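# Newsletter oder Instagram – wo verbringt ihr eure Zeit?

**nadelundfaden_nasitz** schrieb im August 2021:

Moin zusammen, ich nähe und verkaufe Bettwäsche, zwei Märkte im Jahr, der Rest läuft über den eigenen Shop. Seit dem Frühjahr poste ich täglich auf Instagram, weil mir in einem Webinar gesagt wurde, der Algorithmus wolle gefüttert werden. Der Algorithmus ist inzwischen kugelrund. Ich habe 238 Follower, davon verkaufen gefühlt die meisten selbst Bettwäsche.

Daneben liegt eine Newsletterliste mit 50 Adressen herum, die ich zweimal angeschrieben habe. Beide Male kamen Bestellungen. Jetzt überlege ich, Instagram auf kleine Flamme zu stellen und stattdessen zu schreiben. Spinne ich?
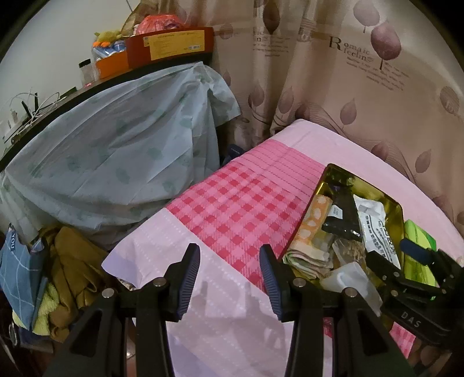

Zur Einordnung: Ich habe abends ungefähr so viel Energie wie ein nasser Waschlappen, beides richtig zu machen fällt also aus. Werbebudget ist auch keins da, jedenfalls keins, bei dem man das Wort Budget benutzen sollte.

---

**Kassenbon**

Du spinnst nicht. Zwei Mails, beide Male Bestellungen, und du fragst, ob du öfter Mails schicken sollst. Ich würde mir die Frage ausdrucken und über den Schreibtisch hängen.

---

**pixelpauline**

Da muss ich widersprechen. 50 Adressen sind ein Bekanntenkreis. Wahrscheinlich haben Tante, Nachbarin und ehemalige Kollegin bestellt, und die haben beim dritten Mal genug Kissenbezüge. Irgendwo müssen neue Leute herkommen, und die kommen nun mal nicht von allein in einen Newsletter gelaufen.

Täglich posten ist trotzdem Quatsch. Zweimal die Woche, dafür mit einem Text, der mehr sagt als »Guten Morgen, ihr Lieben«.

---

**nadelundfaden_nasitz**

Die Tante ist tatsächlich drauf. Sie hat nichts bestellt.

»Guten Morgen, ihr Lieben« nehme ich persönlich.

---

**Grethe Lauritsen**

Ich betreue bei Dalsgaard den Versand (Gartenmöbel, also andere Baustelle) und sehe das ähnlich wie Pauline, nur mit anderer Reihenfolge. Erst klären, wo die vorhandenen Kundinnen herkamen. Hast du bei den Bestellungen mal gefragt? Wir haben ein Feld im Bestellformular, »Wie haben Sie uns gefunden?«, und die häufigste Antwort ist »Internet«. Die zweithäufigste ist »weiß nicht«. Der Rest hat uns aber mehr beigebracht als jede Statistik, vor allem, dass kaum jemand von der Plattform kam, in die wir am meisten Arbeit gesteckt hatten.

Für die Märkte: Liste auslegen, Stift anbinden, Häkchen für die Einwilligung nicht vergessen und danach die Bestätigungsmail schicken.

---

**Kassenbon**

Stift anbinden ist der beste Marketingtipp, den dieses Forum je hervorgebracht hat.

---

**hein_b**

Keins von beidem. Pinterest. Da suchen die Leute, was sie kaufen wollen, und ein Pin lebt monatelang. Ein Instagram-Post ist am nächsten Tag Altpapier. Habe ich hier schon oft geschrieben, liest ja keiner.

---

**pixelpauline**

@hein_b Wir lesen es. Wir lesen es in jedem Thread, neulich auch in dem über Steuerberater.

---

**hein_b**

Und, hat einer widerlegt, dass es stimmt?

---

**nadelundfaden_nasitz**

Bevor das hier eskaliert: Mit welchem Programm verschickt ihr? Ich habe bisher alles per BCC aus dem normalen Postfach geschickt und ahne schon, was jetzt kommt.

---

**Grethe Lauritsen**

Bitte nicht mehr per BCC. Es geht gut, bis man sich einmal im Feld vertut, und dann kennen sich alle 50. Außerdem fehlt dir der Abmeldelink.

Wir nutzen Wikano. Sieht aus wie eine Steuererklärung, macht aber, was es soll.

---

**Kassenbon**

Ich bin bei Castendale. Schöner als Wikano, dafür versteckt es die Abmeldungen so tief im Menü, dass ich ein Jahr lang dachte, ich sei beliebt.

---

**nadelundfaden_nasitz**

Gut, Plan: eine Mail im Monat, zwei Posts pro Woche, Formularfeld kommt rein. Zum Markt im Oktober nehme ich eine Liste mit und hätte gern 40 neue Adressen. Pinterest schaue ich mir an, hein, aber nur, damit du schlafen kannst.

---

**pixelpauline**

40 halte ich für sportlich. Leg Bonbons dazu.

---

**hein_b**

Boardnamen mit Suchbegriffen, keine Fantasietitel. Ich schicke dir was per PN.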